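I Gave a Mobile Game Four Evenings and It Mostly Wanted My Contacts

I should say up front that I don't hate mobile games. I have played a merge game through a root canal. I finished every hidden object game my sister ever put on the family tablet. So when Osamu Koyama, who sits across from me at work and has never once steered me right about anything with a screen, told me that Zaltance was "the one that respects your time," I was ready to be convinced. Or at least I was ready to be less grumpy than usual.

Zaltance is a base builder with raids. You have an island, the island has a tower, the tower makes crystals, and other people come and take the crystals while you're asleep. If you have played any of these in the last ten years you could draw the menus from memory. Big gold button bottom right. Little red dot on everything. A woman with an enormous sword who is very pleased to see you back.

The claim, and it's right there in the store listing, is that there are no energy timers. Osamu repeated this to me like it was scripture. No timers! Play as long as you want! And I suppose that's true if you're strict about the word. What there is instead is "crew morale." Crew morale drops every time you raid. When it hits zero your crew won't sail. It comes back by itself at one point every few minutes, or you can throw them a feast, and a feast costs pearls, and I bet you can guess where pearls come from.

So, a timer. It has a face drawn on it.

The first evening went fine, because the first evening always goes fine. These games are built like a casino buffet. I got 600 pearls for finishing the tutorial, and the game pushed me very hard to spend them right then, on a chest, with a hand pointing at the chest and everything else on the screen grayed out. I got a hat for my navigator. I don't know what the hat does. The description says it "improves bearing."

On the second evening I joined a guild, mainly to make the red dot on the guild button go away. I got let in by a player called Girkico, who runs a small group with a pinned message that reads, in full, "donate or leave." I respected that. I donated some lumber. Nobody spoke. I have been in elevators with more guild spirit.

And then the evening after that I did what I always do when a game starts leaning on me, and went looking to see how other people were getting by. I don't recommend it. Search for Zaltance tips and you get maybe two pages written by a person who has played it, and then a swamp. Page after page with the same six paragraphs promising unlimited pearls, working today, works on all phones, just type your username and pick an amount. One of them had a comment section where every single comment was five stars and said some version of "wow i did not believe but it work." One of those was signed Ebrahimi and so was the next one, and in the second one Ebrahimi didn't believe it all over again.

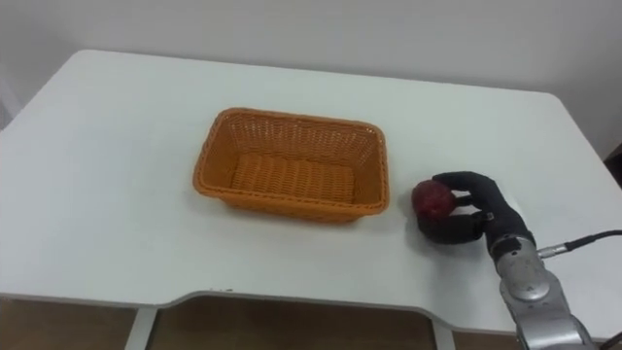

Orange basket on the white table.

I'm not going to link to any of those pages. I'd like to think everybody reading knows what they are, but my cousin Lensa Tufa is a smart woman with a real job and she filled one out last October for a farming game. She typed in her player name and asked for the biggest pile of coins on offer. It showed her a progress bar with some green hacker text scrolling by. Then it told her she needed to prove she was human by finishing two short offers. The first one was a survey that wanted her phone number. The second one was an app to install, something called Cisurance, that said it would compare car policies for her. She didn't get any coins. She did get calls about her car until she changed her settings to block anybody not in her contacts, and that's how she missed a call from her own dentist.

Think about what the page is asking you to believe. The pearls aren't on your phone. They're a number in a row on a company's server, and your phone just shows you what the server says. To change that number, a stranger would need to be inside the company's systems. And this stranger, having gotten in there, has decided to use the access to give free pearls to anyone who asks, for nothing, forever, with a cheerful web page and a drop-down menu. I can't make that work. I've tried to be generous about it and I can't.

The part that bugs me more is why those pages do so well. I think it's because the real store is so close to being a scam already that people can't tell where the line is. When I opened the pearl shop on Thursday it had a "starter bundle" marked down by a huge percentage from a price I'm not sure anyone has ever been charged. There was a countdown on it. The countdown ran out while I was making toast, and when I came back there was a new countdown. Same bundle. After a few days of that, a website that says "click here for free pearls, hurry" doesn't sound strange at all. It sounds like the game.

My last session started around nine at night and I meant to give it half an hour. I'd been raided. I lost 223 crystals, which I know because the game showed me a little animation of them leaving, one stack at a time, and then offered me a shield. I rebuilt the tower. I sent out the crew until they got sad. I sat there waiting for them to cheer up, and I caught myself looking at the feast button and working out whether it was less than a coffee.

It was less than a coffee. That's how they price it.

I didn't buy it, and I'd love to tell you that was willpower, but my card had expired and the new one was in my coat in the other room.

The contacts thing, before I forget. There's a "find friends" screen that comes up after your second raid, and the button that says yes is big and blue and the one that says no is a gray word underneath in type my mother couldn't read. If you say no it asks again later. It asked me 4 times. I don't see what a pretend island needs with my plumber's number, and the explanation in the settings ("to improve your social experience") didn't help. If you've already said yes, go into your phone's own privacy settings and turn it off there. The switch inside the game only stops it from showing you the screen, as far as I can tell, and I wouldn't take its word on much else.

Osamu asked me Friday whether I was hooked yet. I said I liked the music in the harbor, and I do, it's a nice little accordion tune. He says it gets good once you unlock the second island. I asked how long that took him and he said he'd bought the map.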